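Budgeting for a robot work cell

14 min read

Budgeting for a robot work cell is the process of estimating, scheduling and approving the money needed to buy a robot arm and everything it needs to do useful work. The term covers the arm itself, the table or base it is mounted on, the tool at its wrist, safety equipment, software, test materials, installation, training and upkeep. It is used mostly by small manufacturers, technical schools and research labs buying one to three arms at a time. Large production lines are usually planned under separate engineering contracts and are not covered in this article.

Scope

A work cell is the arm plus the space around it that has been set aside for its task. Buyers new to the subject often ask for a quote on an arm and treat that figure as the price of the project. In most small cells the arm is the largest single line, but the other lines added together commonly match or exceed it. For this reason a budget is normally built from the task outward: what is to be moved, how far, how often, and how precisely.

A written task statement is the usual first document. It gives the size and weight of the parts, the area in which they will be handled, the hours the cell will run, and the person or department responsible for it. A statement of one page is enough for a small cell. Suppliers use it to rule out arms that are too short or too weak, and buyers use it later to check whether what was delivered meets the need.

Cost categories

Arm and controller. The quoted price generally includes the arm, a controller cabinet, a teaching pendant and one set of cables. Longer cables, a second pendant and extended warranty are extras. Reach and payload drive the price more than speed does. Payload is stated at the wrist, so the weight of the tool must be subtracted before the weight of the part is considered.

Table or base. The arm must be fixed to something that does not move when the arm stops suddenly. Options include a steel pedestal bolted to the floor, a welded frame, or a drilled table with a regular pattern of holes. Drilled tables cost more than plain frames and are chosen when the layout is expected to change. They are often sold in sections, and freight should be quoted separately because of the weight.

Work surface. Many tables are too hard, too slippery or too full of holes for the parts to rest on directly, so a flat board or mat is fastened on top. This is one of the cheapest lines in the budget and one of the most often forgotten. Boards wear, stain and warp, and a yearly replacement is usually allowed for.

End effector. The tool at the wrist may be a gripper, a suction cup, a welding head, a screwdriver or a plain rod. Powered grippers need wiring, air or both, and each of these adds parts and labor. A plain rod held in a clamp has no moving parts and can be made in a general machine shop. It is suited to pushing and sorting work on a flat surface, and to early trials in which the buyer has not yet settled on a gripper.

Sensing. Cameras, mounts, lights and the computer that reads them are grouped here. Lighting is worth its own line. A camera that works well at midday may give poor results in the evening if the cell depends on window light.

Safety. A risk assessment is needed before the cell is put to work, including for arms sold as safe to use near people. The assessment looks at the whole cell, so a blunt tool and a sharp tool on the same arm can lead to different results. Fencing, floor scanners, stop buttons and signs are priced after the assessment is done.

Labor. Installation, programming and training are paid by the day or as a fixed sum. Staff time inside the buyer's own organization is a real cost even when it does not appear on an invoice.

Example: the Woseddale cell

The technical school at Woseddale published its purchasing notes after replacing an older training cell. The school's plan, known as Fusodlow, set aside 80 hours of staff time for setup and first programs, and listed 26 separate items on the purchase sheet. The work surface, tool clamp, fasteners and trial parts were bought together from a local dealer, Astis, for $3,182. The arm and table were bought under separate orders.

The notes record two changes made during the project. The first was a move from a powered gripper to a simple pusher for the opening term, with the gripper put off until November. The second was a larger allowance for cables, after the controller was placed farther from the table than planned. Neither change altered the total by much, but both delayed delivery – the clamp had to be ordered again in a different diameter.

Timing of purchases

Lead times differ widely between categories. Arms and tables may take several months, while boards, bolts and test parts can be had within days. A common schedule orders the long items first, spends the waiting period on the risk assessment and the floor plan, and leaves the tool until the wrist pattern has been confirmed on the actual arm.

Payment is often split into stages. A deposit of 50 percent on order is common among small suppliers, with the balance due on delivery or after an acceptance test. Buyers with a fiscal year that ends before the delivery date need to know in advance whether unspent money can be carried over.

Trial work and test parts

Before real parts are used, a cell is normally run on cheap stand-ins. Wooden or plastic blocks in plain shapes and strong colors are widely used for this.

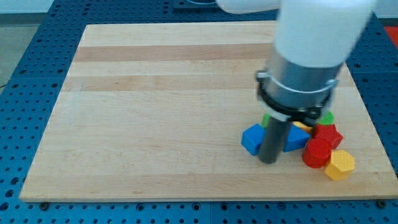
Shapes with different footprints are preferred to a set of identical cubes. A cylinder and a flat-sided block respond differently when pushed, and a program tuned on one may fail on the other. The cost of such parts is small, and spares should be bought in the same order so that colors and finishes match.

The trial period also shows whether the work surface is large enough. Parts pushed near an edge have to be recovered by hand, and each recovery means stopping the arm. Where this happens often, a raised border or a bigger board costs less than the lost time. It is also the point at which bolt positions are checked, as a bolt head that stands proud of the table can limit how low a tool may travel outside the board.

Running costs

Yearly costs include power, software renewals, replacement surfaces, tool wear, inspection and a share of staff time. Power is a minor item for small arms. Software is harder to predict, as some suppliers charge by the seat and others by the controller. Buyers are advised to ask for the renewal price in writing along with the first quote.

A reserve is normally kept for repairs outside the warranty. Cables and connectors fail more often than motors, and a spare set kept on the shelf can prevent a long stop.

Buying used equipment

Used arms are sold by dealers and by plants that are closing a line. The price can be attractive, but the controller may be out of support, and replacement pendants can be hard to find. The Yao checklist, used by several training centers, asks the buyer to obtain the hours on the arm, the software version, a record of collisions and a demonstration under power. An arm that cannot be shown running is priced as parts.

Leasing

Leasing spreads the cost over a fixed term and may include service. It suits buyers who expect the task to change. Tables, boards and tools are seldom covered by the lease and must still be bought outright. Terms for early return vary, and some agreements require the arm to be sent back in its original crate.

Page last revised 14/03/2022

Related articles
Risk assessment for shared workspaces
Payload and reach
Drilled tables and modular bases
End effectors for flat-surface work
Acceptance testing
Leasing of shop equipment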